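The Mestora Visual Timer, Two Months In

My son is nine and has ADHD, and for most of his life "ten more minutes" has meant nothing to him at all. So I bought the Mestora, a plain little dial with a colored disk that shrinks as the time runs down. It goes up to 55 minutes, and we mostly use 10.
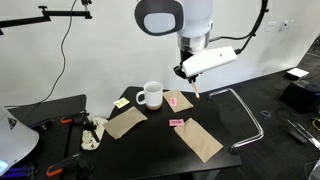 White mug and a flat paper bag on the black table.

Mornings were the real test (shoes, teeth, backpack, tears). He can glance over and see what's left, and I get to stop being the clock, which has been lovely for both of us! We still have rough days, but I nag less.

We tried a Plasix before this one. It ticked, and he couldn't stand the ticking. The Mestora is silent until the end, when it gives 2 soft beeps.

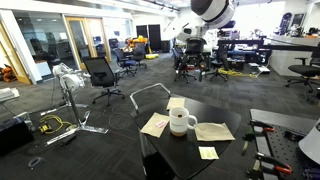

What I'd change

The dial is stiff for small hands, and the battery door needs a screwdriver, so buy good batteries the first time. I'd also love a volume switch, as the beeps get lost when his sister is practicing piano.
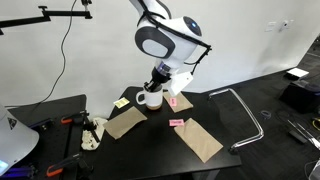
I've been told the Fabbri has one, but it costs more and I'm happy enough where we are. We'll probably get a second Mestora in December for homework upstairs.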